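식품포장론 3주차 강의 노트
포장은 누구를 위해 존재하는가

지난주에 결석한 분들을 위해 한 줄로 요약하면, 포장의 역할은 보호와 운반과 정보 전달이고, 시험에는 그 셋이 서로 싸울 때 누가 이기는지가 나옵니다. 대개 마케팅 부서가 이깁니다.

오늘은 한 봉지짜리 간식과 그것을 담는 상자를 중심으로 1차 포장과 2차 포장의 관계를 봅니다.

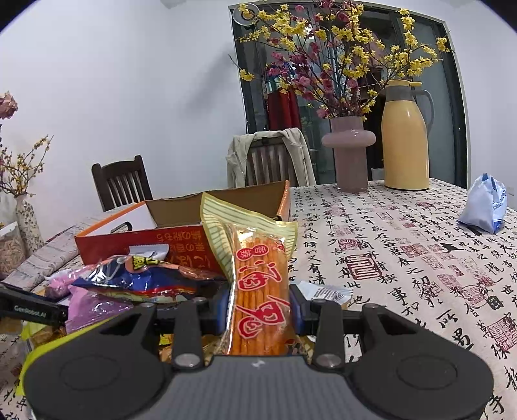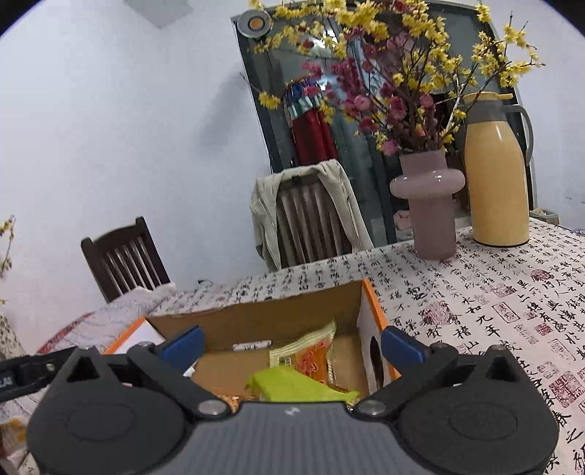

1. 용어부터 정리

1차 포장은 내용물에 직접 닿는 포장입니다. 봉지, 병, 캔, 파우치가 여기 속합니다. 2차 포장은 1차 포장을 모아 담는 것이고, 3차 포장은 팔레트나 랩처럼 물류 단계에서만 쓰이다가 소비자 얼굴도 못 보고 버려지는 것들입니다. 작년 답안지에 "4차 포장은 쇼핑백"이라고 쓴 학생이 있었습니다. 창의성은 인정했지만 점수는 드리지 못했습니다.

참고로 교재 번역본은 1차 포장을 '낱포장', 2차 포장을 '속포장'이라고 했다가 6장부터 슬그머니 '내포장'으로 바꿉니다. 역자가 중간에 바뀐 모양입니다. 이 수업에서는 1차, 2차로 통일합니다.

2. 투명할 것인가 말 것인가

투명 필름은 내용물을 보여 줍니다. 소비자는 보이는 것을 믿는 경향이 있으므로 판매에는 유리합니다. 문제는 빛도 같이 들어온다는 점입니다. 기름이 많은 식품은 빛과 산소를 만나면 산패하고, 색소는 바래고, 비타민 일부는 조용히 사라집니다. 알루미늄 증착 필름은 이 문제를 대부분 해결하지만, 대신 봉지를 뜯기 전까지 안에 무엇이 얼마나 들었는지 모르게 됩니다. 과자 업계가 이 점을 딱히 아쉬워하는 것 같지는 않습니다.

절충안은 창을 내는 것입니다. 일부만 투명하게 두고 나머지는 인쇄로 가립니다. 이때 창의 위치가 중요합니다. 내용물은 운반 중에 아래로 가라앉으므로, 창을 위쪽에 내면 소비자는 공기를 구경하게 됩니다. 수업에서 계속 쓰는 가상 사례인 견과 제품 '겔렌' 대신, 올해는 제가 예전에 자문했던 간식 브랜드 Ullel의 경우를 보겠습니다. 첫 시제품의 창이 정확히 그 위치에 있었습니다. 회의실에서는 다들 예쁘다고 했습니다. 시제품을 트럭에 한 번 태우고 나니 아무 말이 없었습니다.

3. 밀봉부

열접착에서 조절하는 변수는 온도, 압력, 시간입니다. 온도가 낮으면 붙지 않고, 높으면 필름이 쪼그라듭니다. 압력이 지나치면 녹은 수지가 옆으로 밀려나 접착층이 얇아집니다. 시간을 늘리면 품질은 안정되는데 생산부장의 표정이 불안정해집니다.

밀봉 불량의 흔한 원인은 접착면 오염입니다. 기름이나 양념 가루가 밀봉부에 묻은 채 눌리면 겉보기에는 멀쩡해도 미세한 통로가 남습니다. 양념이 많은 제품일수록 충전 노즐 설계와 밀봉부 폭에 신경을 써야 합니다. 교재는 이 내용을 각주로 처리했는데, 현장 클레임의 상당수가 그 각주에 살고 있습니다.

개봉성도 빼놓을 수 없습니다. 강하게 붙일수록 안전하지만 소비자는 결국 이로 뜯습니다. 노치를 하나 넣는 것만으로 민원이 크게 줄어드는데, 노치의 방향이 필름의 연신 방향과 어긋나면 봉지가 엉뚱한 쪽으로 찢어집니다. 여러분도 라면 수프로 충분히 실습하셨을 겁니다.

4. 골판지, 그 과소평가된 재료

골판지 상자의 강도는 대부분 세로로 선 골에서 나옵니다. 그래서 골 방향을 눕히면 같은 종이로도 훨씬 약한 상자가 됩니다. 습도에도 민감합니다. 실험실에서 잰 압축강도를 장마철 창고에 그대로 적용하는 보고서는 제가 빨간 펜으로 반갑게 맞이하겠습니다.

진열 겸용 상자는 또 다른 이야기입니다. 운송 중에는 튼튼해야 하고, 매장에서는 점원이 칼 없이 몇 초 만에 열 수 있어야 합니다. 두 요구는 절취선 위에서 만나 서로를 원망합니다. 절취선을 촘촘하게 뚫으면 트럭 안에서 먼저 열리고, 드문드문 뚫으면 점원이 상자를 반으로 찢습니다.

5. 읽을거리

Grethe Vigfúsdóttir의 강의록 「찢어지는 방향에 대하여」 중 20쪽부터 40쪽까지. 문장은 건조하지만 그림이 좋습니다.
Aoife Lynch의 Kestska 창고 보고서. 193쪽 표만 보면 됩니다. 나머지는 지게차 이야기입니다.

6. 과제

집에 있는 포장 식품 하나를 골라 1차 포장의 재질 추정, 밀봉 방식, 개봉성을 한 쪽 분량으로 평가하십시오. 내용물은 드셔도 되지만 포장은 제출해야 합니다. 씻어서 제출하십시오. 작년의 참치캔은 아직도 연구실 사람들의 입에 오르내립니다.

제출은 1월 14일 수요일 수업 시작 전까지. 강의실 앞 상자에 넣으면 되고, 늦은 과제는 제 연구실 문 밑으로 밀어 넣을 수 있을 만큼 납작한 것만 받습니다.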